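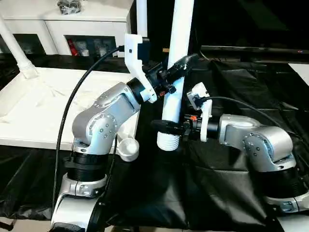

Radulović

3. Le tube et son filetage

Je commence par l'objet lui-même, parce que c'est lui qui m'a occupé presque tout l'hiver. Un tuyau en plastique blanc, assez haut, avec un bout fileté aux spires bien marquées : on ne fait pas plus banal ! Et pourtant, dès qu'on veut le tenir debout et présenter son filetage correctement, les ennuis arrivent (j'y reviens en 3.2, avec les mesures de jeu).

La figure 1 montre le tuyau tenu à la verticale, filetage vers le bas, juste au-dessus du revêtement sombre du sol. C'est la position que j'appelle « haute » dans tout l'article. Je l'ai préférée à la position couchée, que l'équipe de Niltport utilise volontiers, pour une raison assez bête : couché, un tube long fléchit sous son propre poids, et le filet se présente de travers. Debout, il pend droit — enfin, presque droit, et tout l'intérêt de la question est dans ce presque.

Figure 1. Tuyau blanc en position haute, extrémité filetée vers le bas.

Le corpus Skiltholm contient 2 789 essais de présentation, répartis sur 5 types de filetage. J'en ai relu plus de 400 à la main, le soir surtout, avec une grille toute simple : le tube est-il d'aplomb, le premier filet est-il dégagé, le bord est-il propre ? Le dernier point m'a surpris. Je m'attendais à des défauts d'angle et je suis tombé sur des bavures, encore des bavures, restes de la coupe que je croyais avoir éliminés au papier abrasif dès le mois de janvier.

Reste le problème du blanc. Sur une surface lisse et mate, l'œil n'a presque rien à quoi s'accrocher, et de près c'est encore pire : 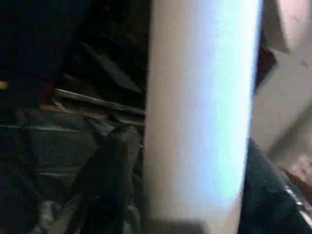 J'ai donc pris l'habitude de me fier aux bords du cylindre plus qu'à sa face, avec une préférence pour celui des deux qui se détache le plus nettement sur ce qu'il y a derrière. La méthode Parix, que je reprends ici presque telle quelle, demande en principe les deux bords. Un seul m'a suffi dans la plupart des cas, à condition de connaître le diamètre à l'avance (je l'ai relevé au pied à coulisse, en 5 points du tube, et j'ai gardé la médiane). Pour les tubes ovalisés par le stockage, en revanche, il faut revenir aux deux bords, et je les traite à part dans la section 4.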